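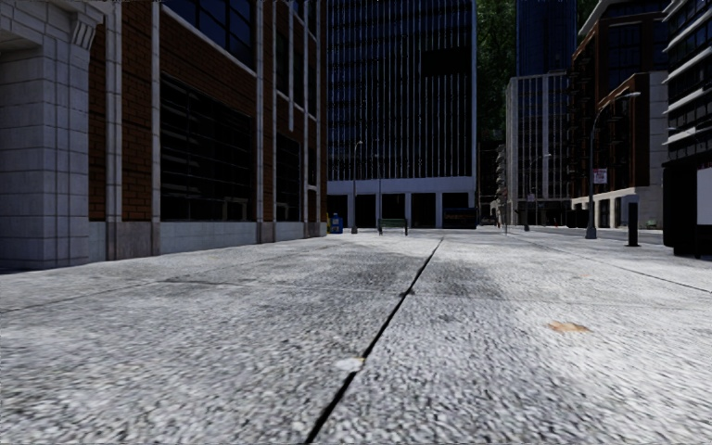

The Nidcombe Department of Health will open a new round of enrollment in November for its supplemental coverage program, which helps residents whose insurance does not pay for prenatal visits, prescription drugs, or mental health care. Under rules approved by the department's governing board, applicants will no longer have to appear in person at the benefits office in the city center. The office faces a broad plaza of concrete slabs, stained in places and divided by a thick black seam, and the department has been asked several times by residents who use walkers or wheelchairs to offer another way to apply. Applications will now be accepted by mail, by telephone, and at branch libraries.

The program currently covers 1,606 residents. Another 381 applications are pending, most of them filed by people who buy their own insurance or who work for employers with limited plans. The department expects to decide those cases under the existing rules before the new enrollment round begins. Applicants who are already waiting do not need to file again.

"Residents should be able to find out what they qualify for without taking a day off work," said Ayten Tatlı, director of the department. "The forms were written for a different set of plans, and many of the questions on them no longer serve a purpose. We have removed those questions."

The revised application is four pages long. It asks for proof of address, household income, and a copy of the applicant's current insurance card, if there is one. Residents without any insurance may apply, but they will first be referred to a counselor who will review whether they are eligible for state or federal coverage. Counseling is free and does not affect a person's place in line.

Eligibility will continue to be based on household size and income. The board declined to adopt a proposal that would have required applicants to show that they had lived in Nidcombe for a full year. Sibel Duman, who represents the Ustolham district on the board, had argued for a shorter residency period and voted for the final rules after the requirement was dropped.

"People move here for jobs, and the coverage they had before often does not come with them," Duman said at the meeting. "A pregnancy does not wait for a residency date."

Duman also asked that the department report on denied applications. The first report is due three months after enrollment opens and will list the reasons for denial by category, without personal information.

Claims will be processed by Skorkon, the contractor that has handled billing for the program since it was established. The contract was renewed on its present terms. Members will keep their current identification numbers and may continue to use the Değirmenci Clinic and other participating providers. Any provider leaving the network must give patients written notice.

Paper applications will be available at the benefits office and at all branch libraries. Forms in Spanish and Turkish may be requested by telephone. The benefits office opens at 8:30 a.m.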